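Tips from the shared workshop: living with a two-armed build

Kamran and I have been at our pair of arms in the Musthorpe workshop since May, and I've picked up a few things worth passing on (mostly the hard way!).

Cables first
Leave a generous loop behind each gripper. I pulled mine tidy and tight, and the wrist yanked a plug out the first time it turned over.

Practise on rubbish
Save your packets, cards and bits of cardboard. They're light, they cost nothing and you won't cry if one gets crushed. Crinkly wrappers are much harder than stiff card, so start with card and give yourself an evening or two before moving on.

One arm at a time
Let one arm close on its piece and hold still before you send the other in. We lost 2 fingertips to clashes before Lucía talked us into it. With the red card held on the left, the right gripper can come up to the green packet wide open.
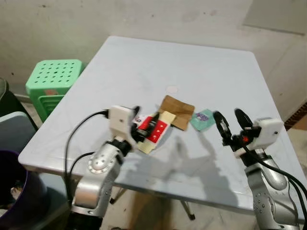 Mind the table
A light plastic one is easy to wipe but it does creep across the floor, so put tape marks by the legs and check them before every run.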